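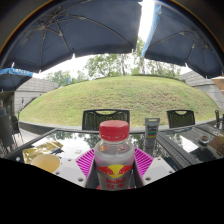

The bottle with the red cap, by the patio table

Rinsing and reusing a Red Bull bottle -- worth it?
Posted April 25, 2026 in Kitchen & Table

Hi all! I have a thing for bottles and I've fallen for this one. It's clear plastic with the two bulls on the front, red lettering with two Chinese characters under it, and a bright red screw cap with ridges you can get a good grip on. I only knew the drink in cans, so I was thrilled when my cousin handed me a bottle of it! I'd love to keep it on the glass table outside and use it for homemade lemon syrup, maybe for the whole summer. Two things I can't figure out. How do I get the sweet smell out of the cap (the bottle itself is fine, it's all in the cap), and is there a way to keep the printing from wearing off? I've washed it once by hand and I'm scared to do it again. Also, if anybody has a good trick for sticky rings on dark glass, I'm all ears, because that table shows everything.

Mariann Antal
Oh, I love this, I do the same with every pretty bottle that comes through my house! The cap is easy. Put a spoonful of baking soda in a mug of warm water, drop the cap in and leave it overnight, then go around the inside with an old soft toothbrush. Most of the smell sits up under the threads, so spend your time there. Rinse, and let it dry upside down on a towel with the bottle open next to it. If you can still smell it, do it one more night. Mine took two rounds and then it was perfect!

For the printing, stay away from the dishwasher and from anything scratchy. Lukewarm water, a drop of dish soap, your fingers. I wouldn't soak the outside at all.

One thing about the syrup though -- please don't pour it in hot. Thin plastic can go soft and lean to one side, and I lost a lovely one that way last September. Let it cool all the way, keep the bottle in the fridge between uses, and make small batches. I stop at 400 ml and it's gone within 8 days here anyway (my kids put it on pancakes).

Grukier
just toss it, its a drink bottle. they're not made for refilling over and over

Valdovinos
I'd use it for dry things myself. Rice, colored sugar, sprinkles! A clear bottle full of sprinkles looks so cheerful on a table, and the smell doesn't matter as much. Get a funnel with a wide neck or you'll be there all day.

For the sticky rings: half white vinegar, half water, on a cloth that doesn't shed. Wipe, then go over it right away with a dry one. Do it in the shade, on hot glass it streaks like crazy. And a cork coaster saves you the whole job.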